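Speaker notes: What the quote leaves out
Planning day for archive and records managers
Madalena Lobo, 2023-07-28

Opening, keep it short

Thank the hosts. Say up front that I buy equipment for a living and have no stake in any vendor. I've signed for two automation projects at Clinidport. One I'd sign for again.

Ask who in the room has a paper backlog. Ask who has been told a robot will clear it. Wait for the groans.

Where this started

We had 324 boxes of bound manuals and logbooks to get through. Skitell came in with a pitch for a pair of arms that would handle open books on a table. Nice people, good slides. The quote covered arms, grippers and one day of setup. I asked what else we would need to own before the thing could do a day's work. The salesman said "just a table."

Read that line slowly.

Pictures up now. Leave them up and let people look before talking.
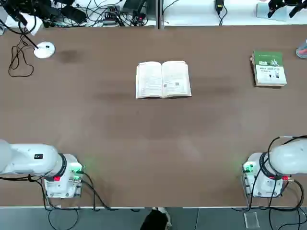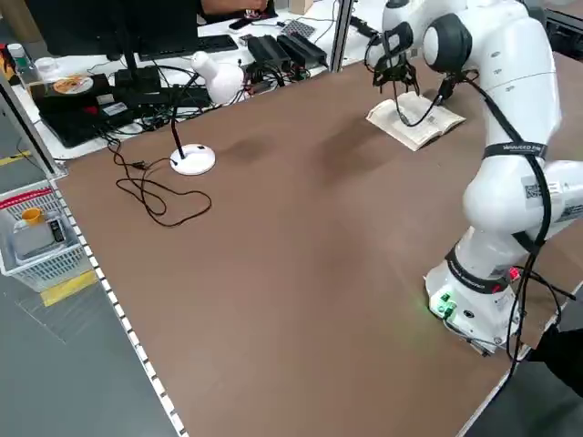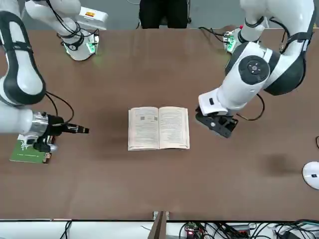
The budget slide

My rule is that the arm is the easy number. It's printed on the quote and everyone argues over it. Then come the lines that get filled in later by someone in facilities, in ink, after the order has gone out.

Floor space. Measure the table, then measure where the people have to stand. At our site the second number was the bigger one, and we lost a sorting bench over it.

Power and cabling. Ask for a drawing. If they tell you it plugs into the wall, ask how many walls.

Grippers. Two fingers can be a fine tool for a box. Paper is thin, it curls, and old bindings fight back. Ask to see your own worst book on the table. Bring it yourself in a bag. When I did this the meeting got a lot quieter.

Labor. The pitch said 70 percent less handling time. Less than what? They had timed a person doing it alone, on a first try, with no page guide. We put a clerk with a decent overhead scanner in as the baseline and the saving got hard to find. I'm not saying it's zero. I'm saying I couldn't find it.

Support. Pitkänen quoted us 12 months, and I had to ask three times whether that ran from delivery or from the day we accepted it. It ran from delivery. Ours sat in crates until January. Do the math for the audience here.

Questions to take home (handout, page 2)

Who fixes it when the vendor's engineer is on another job?
What does a damaged page cost us, and whose budget does that come out of?
Can we rent before we buy?
What happens to the equipment if the project gets dropped?

On that last one, tell the Asuritz story if there's time. They offered a buyback at 50 percent, and the small print tied it to buying the next model. Skip it if we started late.

If someone asks whether I'm against robots

No. I'd fund a trial tomorrow if the pass mark was written down first and somebody outside the project did the measuring. What I won't do is pay production prices for a trial. Plenty of vendors sell you the second and bill for the first, and the purchase order looks the same either way.

Expect pushback from anyone who has already bought. Be kind. Ask them how many hours it ran last month and let them answer.

Closing

Put the handout link back up. Remind them the cost sheet has blank rows at the bottom on purpose, and that they should fill those in with their own electrician before they call a vendor. Take questions until the coffee arrives.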